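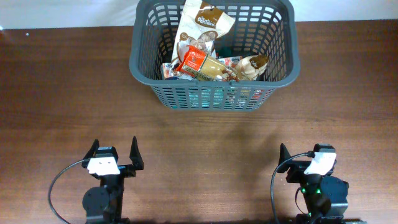 According to Jurgita Sepp, the first question on the packing floor was whether there would still be a job at the end of it, and the second was who would have to clean the thing. Both were asked at the same meeting, in the canteen at Sandodov, before any equipment had been ordered. Vamer has now answered them in writing, and the answers form part of the agreement announced today.

VAMER TO BRING TWO-ARM PACKING STATIONS INTO DAILY USE AT SANDODOV

Home delivery grocer adopts Clurkero stations for dry goods; no compulsory job losses; packing staff to be retrained on full pay

SANDODOV — Vamer, the home delivery grocer, will install 12 Clurkero packing stations at its Sandodov depot following a trial that ended in March. The stations, built by the automation firm Ông, each use a pair of arms with two-fingered grippers to handle packaged dry groceries at a table. They will work alongside the depot's packing staff on the day and evening shifts.

The depot employs 96 people in picking, packing and loading. Vamer has confirmed that nobody will be made redundant as a result of the installation and that hourly rates for packing staff will stay as they are or go up. Staff who complete the new station training will move to a higher pay band from the first full shift they work as a station lead.

During the trial, a test station handled 3956 customer baskets. Every one of them was checked by a person before it left the packing floor, and that check will stay in place when the full set of stations is running.

What the stations will do

Orders at Sandodov arrive at the packing tables in open plastic baskets. Until now a packer has emptied each basket by hand, compared the contents with the order, and repacked them for the van. On a busy evening one packer may repeat the same reach and twist for several hours with only short breaks between baskets.

The Clurkero stations will take over part of that work for dry goods: pasta, rice, bread, biscuits, snacks and similar items. Chilled food, fruit and vegetables, glass bottles and anything heavy will continue to be packed by hand. The depot's current list of items cleared for the stations has 1057 products on it, and staff can take a product off the list the same day if it is getting damaged.

"A lot of people think the hard part is picking something up," said Bảo Hầu of Ông. "Getting hold of a box is fairly easy. A bag of rice is different every time you put it down. It slumps, the end folds over, and the place you wanted to grip has moved. A long packet of spaghetti will slide out if you take it too near one end. We spent most of the trial on bags and packets, and we're still spending time on them."

The arms learn from people. Experienced packers show the system how an item should be lifted and placed, by guiding the arms through the movement themselves, and those sessions are used to train the software. Vamer has agreed that this counts as skilled work and will be paid at the station lead rate for as long as each session lasts. Sessions are voluntary. They record the arms and the table, and they will not be used to measure how fast any member of staff works.

Packers had a say in the order in which products were taught. Their first list was made up mostly of items they were tired of: multipacks with loose outer film, flat bags that stick together, and small packets that end up at the bottom of the basket under everything else. Ông had proposed starting with cartons. In the end the trial alternated between the two lists.

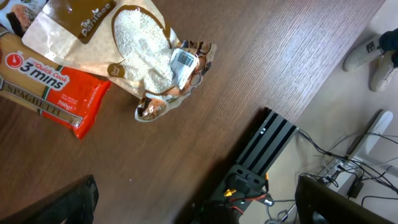
What changes on the shift

The main change for staff is in how the hours are divided. Under the old rota a packer could spend a whole shift at one table. Under the new rota, which was drawn up with the packing team, no one will spend more than half a shift on hand packing. The other half will be made up of station work, order checking, or loading preparation.

A station lead looks after the stations in one row. The job includes clearing items that the arms have dropped or placed badly, deciding when a basket should go back to a hand packer, wiping down tables and grippers at changeover, and noting any product that is causing trouble. The lead also has the final word on stopping a station. Each table has a stop button within reach of the aisle, and pressing it does not need to be explained to a supervisor beforehand.

Jurgita Sepp packed by hand at Sandodov before joining the trial, and is now training other leads.

"I went in thinking I'd be stood there watching it," she said. "You're busier than that. You get to know what it's bad at. It used to leave a packet lying half over another one and carry on as if that was fine, so I'd put it right and write it down, and a week or so later there'd be a new version and it would be a bit better. Some of it got worse as well, I should say. We had one update that was hopeless with bread and they took it straight back off."

She added that her shoulders ache less at the end of a week, and that she misses the chat. "When there were four of us down one table you talked all night. With the stations you're further apart. We brought that up and they've moved two rows closer together, so we'll see."

Noise was also raised. The motors are quiet, but the fans in the first cabinets were not, and the cabinets have been moved behind a partition. Cables that had been laid along the floor during early set-up work will run in covered channels in the finished rows, with power fed from above where the ceiling allows.

How the agreement was reached

Talks between Vamer and its packing staff began before the trial and carried on throughout. Virgilio Marquez spoke for the packers. He said the discussions had been slow at times and that the written terms were better for it.

"We asked for three things at the start and they were all about what happens if it works," he said. "If it works, who gets the benefit? The company gets its faster packing. Fine. The people on the floor needed something they could hold in their hand as well, and that's the pay band and the rota. I'd have liked the band to start from the first day of training and we didn't get that. I'll be raising it again."

Under the agreement, packers who do not want to work with the stations may stay on hand packing, checking and loading without loss of pay. Anyone who tries the station lead role and does not take to it can return to their previous duties within their first three months. Jobs that fall vacant in packing will be reviewed one at a time. Vamer has not promised to fill all of them, and says it expects the packing team to become somewhat smaller over the coming years as people retire or move elsewhere.

Gunther Meinecke, who manages the Sandodov depot, said the company wanted to be straightforward on that point.

"We'll probably have fewer packers here in five years than we do now," he said. "I told the team that in the canteen and I'd sooner it was in the announcement too. What we've agreed is that it won't happen by sending people home. We've had trouble filling evening shifts for a long time, and the people who did turn up were covering the gaps. That's the problem I wanted to fix first."

He said that speed had not been the deciding factor. A Clurkero station is slower than a practised packer on a mixed basket, and the depot does not expect that to change soon. Its use is in keeping a steady pace on dry goods while staff deal with the parts of an order that need more care.

Training and timetable

The stations will be put in row by row, starting with the tables nearest the loading bay. Each row will run on the day shift only until its leads are satisfied with it, and will then be opened to the evening shift. No row will be switched over in the weeks before a holiday peak.

Training takes place at the depot in paid hours. It covers safe working around the arms, starting and stopping a station, clearing a dropped item, basic cleaning, and how to report a fault. There is no written test. Trainees work next to an existing lead until both agree that they are ready to take a row alone.

Trinh Thái of Ông will be based at Sandodov while the rows are being installed and will hold an open session at the start of each evening shift, from 5 pm, where staff can ask questions or try the controls.

"People are more relaxed once they've had their hands on it," she said. "They also find faults faster than we do. I'd like them to come and complain to me in person — it saves a lot of emails."

Customers will not need to do anything differently. Delivery slots, substitutions and refunds are unaffected. Damaged items should be reported through the usual order page, and the depot will look at whether a station or a person packed them.

Notes for editors

Vamer is a home delivery grocer serving households in and near Sandodov.

Ông designs and builds the Clurkero packing station and maintains the stations under contract.

Interviews with Gunther Meinecke, Virgilio Marquez and Trinh Thái can be arranged through the Vamer press desk. Visits to the packing floor are possible on the day shift by arrangement. Visitors will need flat, closed shoes and should allow time for a short safety talk at the gate.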